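How a Story Becomes a Book

A story and a book are different things. The story is the words. The book is the object that carries them, and several people work on it before it reaches a shelf.

The writer sends a finished story, called a manuscript, to a publisher. A chapter book for readers aged 7 and over is often short. The one used for this page, The Lamp at Steninard, has 900 sentences.

An editor reads the manuscript first. Loretta Schumacher edited The Lamp at Steninard and went through it 4 times. On each reading she looked for a different kind of problem: parts of the plot that did not fit together, characters who changed their names by mistake, sentences that were too long, and spelling.

The illustrator starts when the plot is settled. Amrit Wong made small pencil sketches, called roughs, to show where each drawing would go. The final drawings came later, in ink.

Next, a designer chooses the typeface, which is the shape of the letters. Books for new readers use plain letters with wide spaces between the lines. The designer also sets the margins. The inner margin is called the gutter, and it must be wide enough that no words disappear into the fold.

Pages are printed on large sheets. Each sheet is folded and trimmed to make a section, and the sections are joined along one side to form the spine. The first printing of a book is called its first edition. This one had 4000 copies.

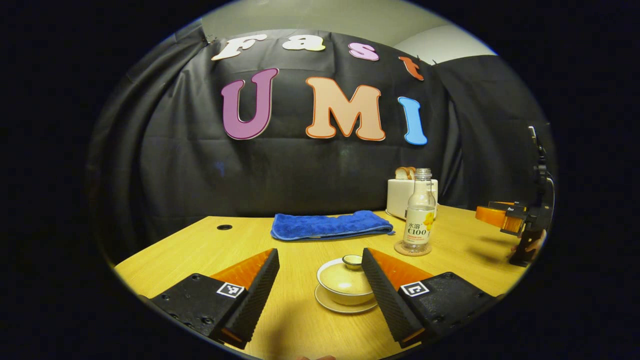 Savport Libraries: Children's Reading Team

Words to know

Manuscript: the writer's text before it is printed.
Rough: a quick sketch made to plan a drawing.
Gutter: the inner margin, next to the fold.
Spine: the edge where the pages are joined.

The Lamp at Steninard is kept in the junior fiction section, under E for Echevarría.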